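Catégorie : Projets soutenus › Numérique et réemploi › Rapports d'avancement

Atelier de réemploi informatique Zirkach : où en sommes-nous ?
Rapport intermédiaire à l'attention du fonds Fimico
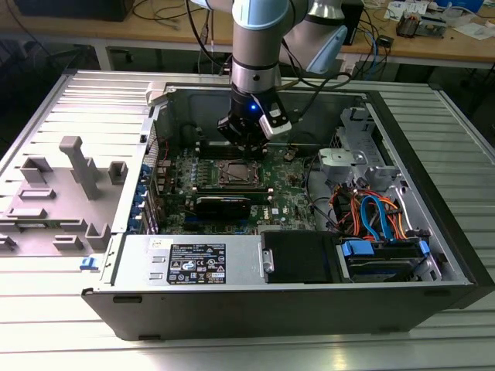

Dernière modification de la page : juin, 16 h 37

Nous avions promis un point à mi-parcours, et nous sommes très heureux de l'écrire, parce que l'atelier tourne enfin comme nous l'imaginions au moment du dépôt du dossier ! Les tours de bureau arrivent, passent sur la table, repartent vers des écoles ou des associations, et celles qui ne peuvent pas repartir donnent leurs pièces aux autres.

Rappel du projet

L'atelier Zirkach remet en état des ordinateurs fixes réformés par des entreprises et des collectivités. Votre subvention couvre l'aménagement de l'espace de démontage, l'outillage, les pièces neuves que nous ne pouvons pas récupérer et une partie des heures d'encadrement. La société Sabbagh assure la collecte, et l'association Stostetti se charge de la distribution dans ses antennes.

Ce qui a été fait

À ce jour, 441 tours sont entrées à l'atelier. C'est plus que prévu, grâce à un lot important cédé en une seule fois par un client de Sabbagh (nous avons dû pousser les étagères pour tout ranger, et revoir l'étiquetage dans la foulée). Les unités sont maintenant triées dès leur arrivée par modèle de carte mère et par type de mémoire. Ce tri nous prend une matinée par semaine et nous en fait gagner bien davantage ensuite.

La table à plateau d'aluminium nervuré est devenue le cœur de l'atelier. On y couche la tour, on retire le panneau latéral et on le garde à plat juste à côté, ce qui évite les interversions entre boîtiers presque identiques. Tout devient alors accessible : les emplacements mémoire, le support du processeur avec son cadre métallique, la carte graphique en travers de la carte mère, l'alimentation, les disques dans leur baie. Les boîtiers avec des attaches de disque en plastique bleu sont de loin nos préférés — un disque s'y change sans chercher le bon tournevis, et les stagiaires prennent confiance dès la première séance.

La mémoire, justement, est le poste qui nous a le plus occupés ce trimestre. Beaucoup de machines arrivent avec trop peu de barrettes, ou avec des barrettes dépareillées. Nous avons écrit une procédure courte : relevé des emplacements occupés, dépoussiérage, remise en place, test complet, puis étiquette sur le boîtier. Elle tient sur une page et elle est affichée au-dessus du poste.

Formation

27 personnes ont suivi le module de démontage et de diagnostic. Plusieurs n'avaient jamais ouvert un ordinateur ! Voir quelqu'un hésiter devant un faisceau de câbles SATA et d'alimentation le matin, puis expliquer le même faisceau à son voisin l'après-midi, c'est un vrai plaisir pour toute l'équipe. Nous avons ajouté au programme une demi-journée sur le rangement des câbles, à la demande des participants.

Difficultés rencontrées

Les alimentations restent notre point faible. 37 blocs ont été écartés après test, et nous n'en réparons aucun sur place : ils partent en filière de recyclage. Les remplacements ont donc pesé sur la ligne « pièces neuves », aujourd'hui consommée plus vite que les autres. Nous proposons d'y transférer le reliquat de la ligne « mobilier », l'aménagement étant terminé.

Autre souci, les cartes graphiques. Les plus longues sont intéressantes pour les classes d'arts graphiques de Stostetti, mais elles demandent une alimentation suffisante, et le bon couple n'est pas toujours en stock. Nous les mettons de côté, testées et étiquetées, en attendant le bon boîtier.

Enfin, le dépoussiérage se fait encore dehors, sous l'auvent. Les jours de pluie, tout s'arrête de ce côté-là.

Prochaine période

— Ouvrir l'atelier le mercredi après-midi aux adhérents de Stostetti qui souhaitent réparer leur propre machine.
— Installer 3 postes de test supplémentaires le long du mur du fond.
— Trouver une solution abritée pour le dépoussiérage (un devis est en cours).
— Publier nos fiches de démontage, modèle par modèle, avec les tailles de vis et l'ordre des étapes.

Demande au comité de suivi

Nous sollicitons votre accord écrit pour le transfert de ligne budgétaire mentionné plus haut. Le montant global de la subvention ne change pas. Le tableau détaillé des dépenses et les attestations de recyclage sont joints à l'envoi électronique.

Et si vous passez dans le quartier, venez ! Un mercredi de préférence, il y aura forcément une tour ouverte sur la table.

L'équipe de l'atelier Zirkach

Contact | Mentions légales | © Atelier Zirkach, tous droits réservés | Haut de page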